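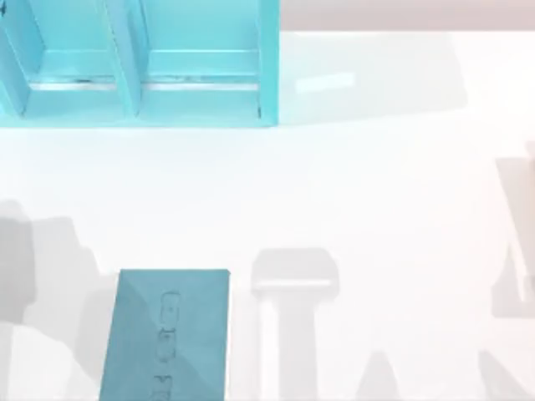 Shelf life: what we keep and why we keep it
Speaker notes, Amanuel Hadgu
Sturnham Local History Society, online evening talk, June 4, 2020

Running time 40 minutes if I don't wander. I will wander. Skip the Goossens section if the clock says more than half past by the time I reach it.

Opening

Good evening. Can everyone hear me? Wait for thumbs. Do not say "I'll take that as a yes" again, I said it four times at the rehearsal.

Thank Loneter for the loan of the ledgers. They are the removals firm on Brillov Street, and they have kept every inventory they ever wrote out, in order, in a dry room. I wish the county could say the same. The ledgers run from before the first war to the year they bought a computer, at which point the record becomes thinner and, I'm told, partly lost in a flood involving a fish tank.

The question for tonight is a small one. When the people of Sturnham moved house, what did they bother to take with them? I have read 1,177 household inventories to find out. My wife would like it known that she has heard most of them read aloud.

How an inventory works

The foreman walked through the house with a pencil the day before the move. He wrote down each piece and its condition, and the customer signed. The condition was there to protect the firm. If the sideboard arrived scratched, you looked up the sideboard and there it was: "scratched".

Foremen therefore had a fine eye for existing damage. They describe almost everything as scratched, chipped, rubbed, marked or "tired". I have found one chair described as "good". It belonged to the foreman's mother.

Read out the Mill Lane entry. Slowly, they won't have it in front of them.

"Deal table, marked. Four chairs, one weak. Clock, not going. Mangle. Box, contents not seen. Box, contents not seen. Box, heavy."

Pause after "heavy". It got a laugh at the rehearsal, though that was only Brenda, and she laughs at the weather forecast.

The box question

Every inventory has boxes in it. Before the first war a family in a terrace might have two. By the sixties it's closer to a dozen, and "contents not seen" has become a rubber stamp. You can see where the pencil gave way to the stamp, partway down a page in March, and the foreman's relief is plain in how crooked he put it on.

People didn't own so very much more furniture over that stretch. What they owned more of was stuff that goes in boxes. Magazines. Spare curtains. Jam jars, kept in case of jam.

Shelves come in at this point. In the early ledgers shelving hardly appears, as it was fixed to the wall and belonged to the landlord. You put your plates on it and took your plates off it again when you left. Then, between the wars, you start to see "shelf, loose" and "bookcase, small", and after that there's no stopping it. We began to buy furniture whose only job is to hold the other things we bought.

I don't say this from any great height. I'm speaking to you from a spare room in which I can't open the door all the way.

Things nobody would part with

I expected clocks and pianos. Pianos are there, yes, and the foremen hated them. The word "piano" is often underlined. One has "piano (upstairs)" with no further comment, but the pencil has gone through the paper.

What I didn't expect was the coal. Families took their coal. It was paid for, and they were not leaving it to the next lot. Loneter charged by the sack and recorded each one, and there is a testy exchange of letters from a Mrs Pellow who sent off 7 sacks and believed she had received rather less. The firm's reply runs to two pages on the subject of settling.

Doorknobs, too. A surprising number of people unscrewed the doorknobs. I would love to tell you they were fine brass ones with a family story attached. As far as I can tell they were ordinary doorknobs and the people were cross with their landlord.

Ask here whether anyone has a family item that has moved house more than three times. Take two answers. If Geoffrey unmutes, take one.

Goossens (skip if late)

Goossens was the furniture depository behind the station. If you were between houses, or had gone abroad, or had died and your children weren't speaking, your things went to Goossens. It had a goods lift and a cat on the books at a small weekly wage, payable in fish.

The rent was cheap for the first quarter and went up after that. This was the whole of the business. People put things in for a month and left them for years, paying all the while, and you can follow them in the accounts. One gentleman stored a wardrobe until he had paid for it, by my sums, nine times over. He then wrote asking them to burn it. They charged him for the burning.

I rang the present owners of the building to ask whether any of the old stock survived. It is a gym now. The young man was very nice about it and tried to sell me a membership.

What got left behind

The ledgers are less use here, as no foreman lists what he isn't carrying. But there's a separate notebook, which Loneter's people called the Leavings Book. It records what was found in houses after the van had gone, in case anyone wrote in.

Hardly anyone did. Read a few:

One boot.
Bath, tin, holed.
Picture of a stag.
Picture of a stag.
Set of teeth (upper).
Picture, stag, large.

I believe every parlour in Sturnham once had a stag in it, and that the town rose up and rid itself of them over a period of some ten years. If anyone listening has one, the Society would like to photograph it. We would not like to be given it. Please be clear with people on that, the store cupboard is full.

The teeth were claimed, by the way. By post, with a stamp enclosed.

A word on our own time

Keep this short, people have had enough of hearing about the present.

A number of you have told me you've spent the spring clearing cupboards. So have I. I found 80 issues of a model railway magazine, and I have never had a model railway. I put them out on the wall with a sign saying "Please take", and next morning there were more of them than I'd put out.

If you are having a clear-out, may I make one plea on behalf of whoever is giving this talk in a century's time: write a list first. You don't have to keep the things. A couple of sheets of paper saying what was in the kitchen would be worth more to us than the kitchen. Put the date on it and where you lived. Say what was broken. Do be honest about the condition, the foremen always were.

And send it to the Society by email for now. The reading room is shut and the letterbox sticks.

Close

Thank Loneter again. Thank Brenda for running the controls.

Next month is Mr Oakes on drains, part two. Part one is on the website for anyone who missed it or would care to relive it.

Questions. Likely ones, with answers:

Can the ledgers be seen? Once we reopen, by appointment, pencils only.

Is my grandfather in them? Possibly. Send me the street as well as the name, they are filed by street.

What was in the heavy box? I don't know. I have lain awake over it. The same family moved again six years later and it's there in the second inventory, "Box, heavy", and somebody has added "still".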